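03/07/2026

Up too early, typing this with one hand, coffee in the other. Didn't write last night, came home and fell over.

So. Two weeks now since Mireille asked me to do the write-up for the Atallah people, the one about whether any of these machines can do actual chores for actual money. Kitchen stuff, clearing up, bagging, restocking. I said sure, two pages. It's at nine pages and I still don't know what I think. Mireille Abu Hammour does not want nine pages. Mireille wants a yes or a no and a number she can put in front of her brother.

The number. OK. The number everybody keeps asking for is what does it cost per hour against a person, and I can't get it clean. Perkach quoted her $1,749 a month for the lease on the two-arm setup, and that's without the service plan, and the service plan is another $600. Fine. But then how many hours of useful work do you get out of it? Depends on what you call work. Depends on whether someone has to stand there. If someone has to stand there you've paid for the arms AND the someone.

Bayu thinks I'm being sour about it. Bayu Lumbantobing has been selling or installing or fixing this kind of thing for as long as I've known him and he's seen it get better every year, and he's right, it has. When I did my first visit to Erkumbridge they had one arm and it could pick up a foam block. A foam block! And everyone clapped. I clapped. Now it's bottles and bowls and the talk is about takeout orders and wiping down and I'm sitting there with my arms folded like somebody's uncle.

But I did the dishes last night, before I fell over, and I paid attention for once. Scraped a plate with a fork while I was talking on the phone. Picked up three glasses in one hand, fingers inside, which my mother would kill me for. Knocked the sponge in the sink, fished it out without looking. Felt that the pan was still greasy on the outside, with my thumb. Smelled the rag and threw it in the laundry. None of that is on anyone's task list. The task list says "wash dishes."

That's my page four right there, should copy it over.

Called Maksym at lunch. He runs nights at the Plulley store, the big one by the bus depot, and he's had a floor scrubber on trial since November. Loves it. Would marry it. Says it does the long aisles fine and he gets a whole person back for most of the shift, and that person does the corners and the freezer doors and under the displays. I asked would he let a machine with hands stock the sauces. Long quiet. Then he said which sauces. Glass ones, I said. He laughed at me. Then said well maybe the bottom shelf.

Bottom shelf is a good answer honestly. I'm putting that in too. It's not can it or can't it, it's how far does the thing fall.

Things Maksym Hrytsenko says eat up his night, wrote them on the back of an envelope so putting them here before I lose it:
turning labels to face front
pulling the old dates forward
broken jar, anywhere, any kind
customers' kids' stuff left in the carts
cardboard. cardboard cardboard cardboard

He'd pay for the cardboard one tomorrow. Breaking down boxes. And I don't know anyone who's selling that at a price he'd look at. Everyone wants to show you the kitchen. 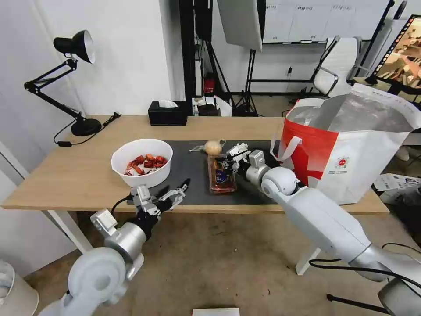 Would I pay for one for my own kitchen, this year?
Only if it could be left alone with the sink for an hour while I was out, and I haven't met anyone who would leave theirs.

That's the whole thing for me, the leaving alone part. My dishwasher is the best robot I've ever owned and it has no arms at all. I load it, it's wrong to call it doing the dishes, but I shut the door and go to bed. Same with the washing machine. I don't stand in the hallway watching it with my finger over a red button. Whoever gets the arms to where you shut the door and go to bed, they win, and they can charge what they like.

Tsion came by in the afternoon to go over the shop part with me. Tsion Gebreyes cooked for years before going over to the ordering side, and I wanted someone who has actually closed a kitchen. Didn't go how I planned. I figured cooks would hate the idea. Tsion wants it yesterday. Wants something to take over the end of the night, when everyone's feet are gone and there's still containers to rinse and bags to tie and the counter to do one more time. Doesn't care if it's slow! This was the part that got me. We all keep timing these things against a person like it's a race, and at one in the morning it isn't a race, no one's waiting on the food. If it takes three hours to do what a kid does in forty minutes, so what, as long as it's done when they unlock.

So slow is OK at night. Slow with customers, not OK. I had all that mixed up in one table and now I have to split it into two tables, which, fine, it's better, but ugh.

Then we argued about wet things. Tsion says wet and greasy is the whole job. A clean dry bottle isn't the job. A bottle with chili oil down the side that someone put down with oily gloves, that's the job. And food that's soft, and lids that don't quite go with the container, and the bag that won't stand up. I said the grip is much better than it used to be. Tsion said better than what. Better than the foam block I guess.

Also who cleans the cleaner. Grippers have joints and little gaps, and food gets into gaps. Need to ask Bayu what Perkach says about that, whether the fingers come off, whether they can go through a hot wash, who does it and how often. If it adds a job at closing time then Tsion's whole happy picture goes out the window. Put it at the top of the questions.

The two of us tried scoring the list. I had 69 chores on it by then, between my kitchen and Plulley and what Tsion remembers from closing. Gave each one a mark, machine can do it alone today, machine can do it with someone nearby, forget it. Only let ourselves mark the first one if one of us knew a place where it really runs with no one there. Came down to 2. Floors and dishes-in-a-machine. Which are the two we had when I was a kid, more or less, give or take a scrubber that drives itself.

The middle pile is huge though. And it used to be the forget it pile, that's what Bayu will say and he'll be right again. Picking up a bottle by the neck, putting it somewhere else. Bowl into a bin. Folding a towel, badly. Wiping a flat counter. Closing a bag if the bag is nice about it. All that moved over. I should say so in big letters because otherwise Mireille reads the first line and stops.

What I think, right now, at 6:40 in the morning with cold coffee:

Home, no. Not for people like me with a small kitchen and a cat that gets on everything. Too much changes. I moved the toaster last week and it messed ME up for three days.

Shop, closed, at night, same counter every night, same containers, one person around doing something else -- getting close. I'd try it. I'd lease it for three months and not one day more, and I'd want that in writing.

Shop, open, no.

She should go see it with her own eyes before signing, and she should bring her own stuff. Her own bowls, her own bags, her own sticky bottles. Not theirs. Have them run it on the mess from a real dinner. And stay past the demo, have a sandwich, see what the thing gets up to in hour two when everyone's bored.

Oh and insurance. Forgot insurance. She'll ask. Her brother will definately ask. I have nothing on insurance.

Cat was sick on the rug at 5, which is why I'm up. Chore number 70. Did it with paper towels and the flat edge of an old gift card, in the dark mostly. Forget it pile.

Need today:
call Bayu re the fingers, hot wash, and is the $600 per month per arm or for both, I wrote it down as both but my handwriting
split the table
cut it down to four pages, OK five
cat food
ask Maksym if I can use his name, or just say "a night manager"
Erkumbridge visit, see if they'll take Mireille next week, and me, and maybe Tsion since Tsion asks better questions than I do

Mom called while I was writing this. Told her what I'm working on. She wanted to know if it does windows. I said no Mom. She said then what's it for, and could I come do hers on the weekend, the high ones. So that's my weekend. I said I'd bring the long pole, teh one with the good squeegee, if I can find which closet it went in after the move.

Have to run, bus in twelve minutes and no shoes on. Laundry still in the washer from yesterday too. It did its part.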